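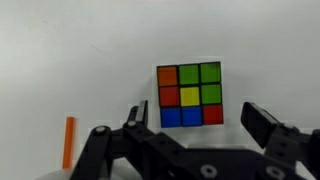 Textbooks / Mathematics / Sample chapters
November – by Lindiwe Maluleke
6 min read

Chapter 11
Counting Arrangements

A bakery in Perkoscombe sells four kinds of loaf and puts one of each in the window every morning. The owner wants to know how many mornings she can go before she has to repeat an order. She can choose any of four loaves for the first place, any of three for the second, two for the third, and the last place takes what is left. Multiplying gives 4 × 3 × 2 × 1 = 24.

An arrangement in which order matters is called a permutation. The product above is written 4! and read as "four factorial". Factorials grow quickly – 6! is 720, and 7! is already more than 4000.

In this chapter you will learn to count permutations of objects that are all different, and then of objects where some are alike, such as the letters of MATLALA. Section 11.3 deals with selections, where order does not matter. You should be confident with the multiplication rule from Chapter 10 before you begin.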